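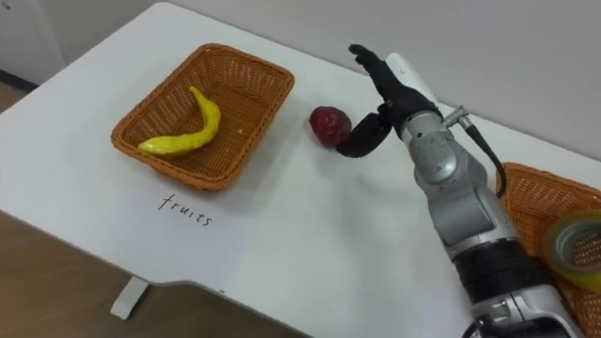

Wekik Technical Institute
Robot Systems Maintenance, Unit 4
Handout: Setting Up and Looking After the Sorting Cell
Prepared by Fumiko Sasaki. Lab supervisor: Tatsuya Mizuno.

1. Purpose of the unit

Students taking this unit are responsible for one sorting cell for the length of the course. The sorting task itself is simple. Items are placed on a table, and the robot moves each one to the basket for its category. The unit is concerned with the work that makes the task repeatable: placing the table, dressing the cables, setting the home position, inspecting the hand, and keeping the log. Programming of the sorting task is covered in Unit 6 and will not be assessed at this stage.

Students should have read Chapters 2 and 3 of the course reader and signed the lab safety form before their first session.

2. Placing the table

The table is the reference for every taught position in the cell. It is set against the wall and must not be moved during a session. Before power is applied:

Check that both feet of the table rest fully on the floor.
Press down on each corner in turn. If the top rocks, correct it before going further.
Wipe the tabletop with a dry cloth.
Measure the gap between the near edge of the table and the robot's standing mark. The permitted gap for the standard task is 300 mm. Record the measured value, including when it is correct.

Baskets are placed after the table has been checked. Category labels are handwritten and must be legible from the robot's side. A basket moved by more than a finger's width is to be treated as a new position and taught again.

3. Power-up and home position

Two students are required for power-up. One operates the Lirden control console and the other stands at the emergency stop with no other duties. The sequence is as follows.

3.1 Confirm that the emergency stop is pressed in.
3.2 Switch on the controller and wait for the self-check to finish.
3.3 Release the emergency stop and enable the arm joints at low speed.
3.4 Send the arms to home. Listen as well as look; a joint that clicks or hesitates is to be reported.
3.5 Allow 60 seconds at home before the first move, so that the joint readings can settle.

If any joint reports an offset outside the limit on the console, stop and call the supervisor. Students are not to clear offset faults themselves.
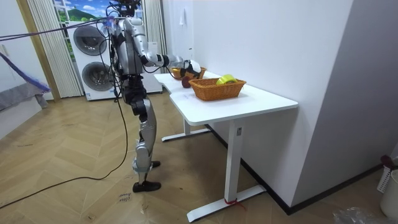

4. Cables

Most faults recorded in this lab over the past year were cable faults, and most of those began at a connector. Cable dressing is therefore assessed separately and carries 4 marks.

Cables near a joint need enough slack for the full range of that joint and no more. With power off, move the joint by hand to each end of its travel and watch the connector. If the connector moves in its socket, the cable is too short or is tied in the wrong place. Cables at the shoulders and back are checked the same way, with one student guiding the arm and the other watching.

Floor cables are to run in wide curves away from the robot's feet. Tight bends and crossings are not accepted. Anyone walking behind the robot must know where the floor cable lies before a session begins, and loose packaging and papers should be picked up at the same time.

5. Inspection of the hand

The hand receives more wear than any other part of the cell. At the start of each session, with power off:

Look at the fingertips for cuts or shiny patches.
Open and close each finger gently and compare the resistance.
Check the screws at the wrist for looseness. Do not tighten them without the torque driver.
Remove any adhesive residue. Rolls of tape are a common test item and can leave a film that changes the grip.

Toy fruit is used for first trials. It is light and tolerates a poor grasp, but the surface is smooth, and a fingertip that is worn will often show itself here before it does with heavier items. The hand is taken out of service for a full check after up to 200 grasp cycles. The Jitar counter on the console keeps the total and is reset only by Mr. Mizuno.

6. Shutdown

Return the arms to home, press the emergency stop, and switch off the controller in that order. The robot must never be left enabled and unattended, including during short breaks. Items and baskets are returned to the shelf.

7. The log

Each pair keeps one log in ink. Entries give the time, the check performed, the value found, and the initials of both students. Errors are struck through with a single line. A sample log by Anežka Štefanec and Shigeru Kubo is kept in the Entwistle Room and may be read there.

Logs are collected at the end of May. Questions about marking should be addressed to Tomomi Sugawara in the unit office.

Reading for next session: Chapter 4, sections on joint limits and strain relief.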